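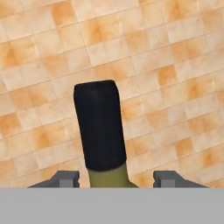

Simulator, view from the hand: fingers open, one to each side of the bottle neck.

Jeltdale Shared Workshop, arm build group
Minutes, January meeting, opened 7:50 p.m.

1. Last minutes. Accepted, after the word "finished" was struck from the item on the wrist joint.

2. Simulator. Harsh Thakur showed the bottle pick. The gap is narrower on the right, where the shoulder of the bottle spreads out. Harsh wants to shift the approach a little before closing. Agreed. A request for nicer tiles was heard — the orange blotches have their critics — and left with whoever made it.

3. The real arm (Fellorlow). The shoulder bracket has cracked again, in the same place, which at least saves looking for it. Harsh will reprint it thicker and try 8 screws. The gray paint can wait.

4. Money. $50 left in the tin. Two servos from Ogola come to $19 each with shipping. Approved. The remaining $12 was the subject of a longer discussion than the servos and stays in the tin.

5. Name of the control program. "Cudimico" carried by 2 votes. The losing side asked that its feelings be minuted.

6. Bench. Glue is to be capped after use. This item appears here for the third meeting running.

Actions: Harsh — bracket, servo order, approach offset. Everyone — glue.

Closed 9:15 p.m.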